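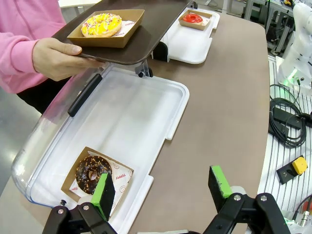 ## Zolura Hand-Guide Kit: teach a pick-and-place task by hand

With the Zolura kit, you can show a task to a robot arm without writing a program. You hold the guide handle near the gripper, you press the enable button, and you move the arm through the work. The arm follows your hand and the controller records the path, the gripper opening and the wrist video together.

For work where you cannot stand close to the arm, the same kit includes a remote leader. It is a small arm for the desk, and the big arm copies its movement. Both methods save the same type of file, so you can mix them in one training set.

### Good for light food packaging

Many of our customers handle goods that are soft, sticky or easy to crush. A glazed donut in an open kraft-paper box is a good test. The fingers must take the box by its sides and stay away from the icing. Such a grip is difficult to describe in numbers, but a person can show it in a few seconds. The green finger pads face each other, and you can see both of them in the wrist view while you teach.

We advise two people for this kind of task. One guides the arm, and the other brings the trays and changes the position of the boxes between recordings. Please stop the recording before any hand comes between the fingers.

### What is in the kit

- Guide handle with enable button
- Remote leader arm with table clamp
- Wrist camera and bracket
- One pair of finger pads, plus one spare pair
- Controller license for one arm
- Printed quick guide

The robot arm and the gripper are sold separately.

### Technical data

| Item | Value |
|---|---|
| Recording rate | 50 per second |
| Longest single recording | 200 seconds |
| Weight of guide handle | 157 g |
| Cable length, leader to controller | 200 cm |

### How many demonstrations do I need?

It depends on how much your product changes place. Kumiko Ishida from our application team recommends to start with one box and one tray, and to add other positions only when the arm repeats the first one well. Bad recordings should be deleted the same day, while you still remember which ones they were.

### Ordering

Part number and price are given on request. Mutua Makokha at Ninesus answers questions about mounting plates for older arms. Kits ordered now are shipped in September.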